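Drinks at the Shared Table: Setting Out, Serving and Clearing
Final project report, Stulov group
Prepared by Danish Bukhari

Background

Our group looked at how a small shared table is used when people serve themselves a cold drink. The room has one large table with a dark brown top, and it is used for everything, so cups and bottles end up next to papers and whatever else is out. We wanted to know where drinks get put down and how much of the surface they take up.

The work ran through October. We kept a log sheet at the end of the table and wrote down each serving, the time of day, and where the cup was left. At the end we had 103 servings in the log. Nine of them had no position written down and were left out of the results.

What we used

Orange juice was used for all servings so that spills would be easy to spot on a dark surface. It came in clear plastic bottles with black screw caps and an orange and white label around the middle. We did not compare brands.

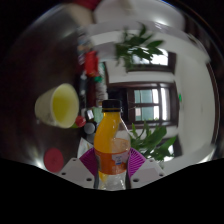
Method

Each person took a cup, poured their own juice and put the bottle back wherever they liked. We did not tell anyone where to set things down. The only rule was that a filled cup had to go on a coaster – the Humadham study we read in class had the same rule, and we wanted our numbers to be close to theirs.

We did not clear the table before a session. Nic Aodha suggested an empty table for the first week, but the group voted against it. A table with nothing on it is not how the room is normally used.

Results

Most cups were left near the front edge, within easy reach of the person who poured. The bottle usually went right behind the cup. In 136 position notes (cups and bottles were noted separately on some sheets) the back of the table hardly came up at all. By then the back was already taken by other things, such as papers, a red container and a light-colored tray on a low brown box.

A clear plastic cup on a round red coaster was easy to find against the brown top, and so was a pale yellow mug.
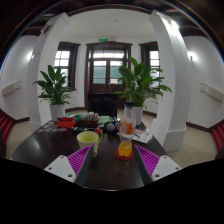 Does the type of cup change where people put it?

Going by our log, very little. Mugs and plastic cups were both left near the front, and the difference between them was too small to report.

Problems

The log sheet got wet twice and one page had to be copied over from memory. Afternoon sessions also had more people than morning ones, so the two should not be compared directly. The Vedus template we used for the tables only allows one position per line, which explains the separate notes.

Next steps

Repeat with a second table and a fixed spot for the bottle.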